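Rerkico Furniture Care
Frequently asked questions: microsuede armchairs and sofas
Last updated August 3, 2019

What is microsuede?
It is a polyester fabric with a short, brushed nap that feels like suede. It has no leather in it. Most of the brown and tan recliners and armchairs we are called out to clean are covered in it.

How do I know which cleaner is safe for my chair?
Look for the tag under the seat cushion or on the underside of the chair. W means use a water-based cleaner. S means solvent only. WS means either one will work. X means vacuum only. If the tag is missing, test a hidden spot and let it dry completely before you go further.

How often should I vacuum it?
Once a week if the chair is used every day. Use the soft brush attachment. Get into the crease where the seat meets the back, and go along the stitching lines, where crumbs collect.

There is a lighter area near the top of the backrest. Is it a stain?
Usually it is not. Heads and hands rub the same place and the nap gets flattened, so it reflects more light than the fabric next to it. Brush the area in one direction with a dry, soft nylon brush. If it still looks light after brushing, the fibers may be worn, and cleaning will not bring them back.

Can you restore a worn spot?
We can raise the nap if it is only crushed. We can't replace fibers that are gone. For that you need a new panel, and we send those jobs to the upholstery shop at our Sundaram location.

What do I do about a spill?
Blot it with a white cloth right away. Do not rub. On a W or WS fabric, follow with the Rernis upholstery cleaner, sprayed on the cloth and not on the chair. On an S fabric, use rubbing alcohol in a small amount with the windows open. Brush the spot after it dries.

I see small specks on the seat. Should I wipe them off?
Vacuum first. A wet cloth can press a dry crumb or a bit of colored dust into the nap and turn it into a mark.

My chair sits on ceramic tile. Is there anything to watch for?
Chairs slide on tile, and grit under the base will scratch it. Put felt pads on the feet and check them when you mop. Move the chair away before mopping so the fabric near the floor doesn't soak up dirty water.

Can I store boxes on the chair?
Please don't leave them there for long. Cardboard edges leave lines in the seat, and the color from printed cartons can transfer if they get damp. Stack boxes against a wall.

What does a cleaning visit cost?
An armchair is $55. A full living room set, up to four pieces, is $485 with the Clasto stain guard included. Prices have been the same since May.

How soon can I sit in it again?
Allow six hours. Stain guard needs overnight.

Do you clean rental and office furniture?
Yes. Orders over $1000 are billed by invoice. Call the Sundaram shop for a quote. 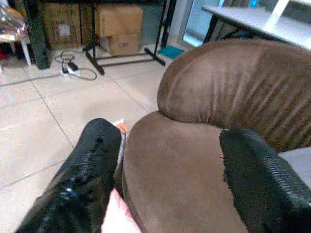
Brown microsuede armchair on beige tile. The backrest has a lighter worn area near the top.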